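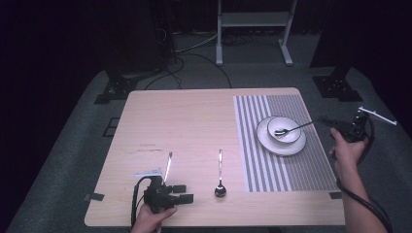 I have been trying to write about soup since before Christmas, and every time I sit down to do it I end up in the kitchen making some instead. So today the pot is already on and I have no excuse. January is my soup month. It was my grandmother's too, and she kept a big dented pot on the back burner from New Year's until the snow let go. You don't need much to do it right, just a deep bowl, something under it to catch the drips (a striped placemat in gray and white suits me fine) and a plain silver spoon. I'm fussy about the spoon! A thick one makes even good broth taste like a cafeteria.

The one I make most is what our family calls Stasiv soup, after the village my grandmother left when she was small. I have never been there, and I suspect the people of Stasiv would have some opinions about my version. She used barley and dried mushrooms and whatever the cellar had left. I use 300 grams of barley, which is too much every single time, and by the second day you could stand a fence post in it. I add water and pretend I planned it that way.

The mushrooms used to come in the mail from a cousin in Gravoritz, strung up like beads and smelling of the woods. These days I buy mine at the little market in Ellby, where a small bag costs almost 7 dollars and I grumble all the way home and then go back for more. Soak them overnight if you can. And please save the soaking water, it's the best part of the whole business.
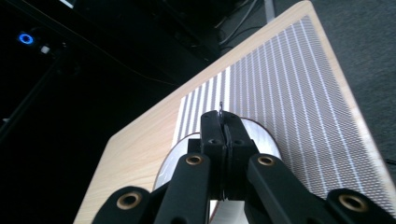 A light-colored board, up close.

Onions are where I've changed my mind. For years I threw them in raw, in a hurry, and the soup was perfectly nice. Then one cold evening I let them go slow in butter for 70 minutes, mostly by accident (I was on the phone with my sister), and they came out brown and sweet and soft as jam, and now I can't go back to the old way.

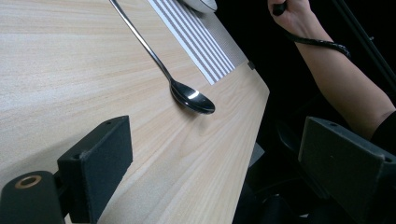 The other thing I'd say is to make more than you need. A pot that feeds two people feeds four with a loaf of bread, and I like having a jar to carry next door when the sidewalks are icy. My grandmother did the same, though she wanted her jars back and she did keep track. I still have one of hers with the lid rusted on.

Next week I want to try the sour rye one from Dratach, if my starter wakes up. It's been sulking in the fridge since Thanksgiving.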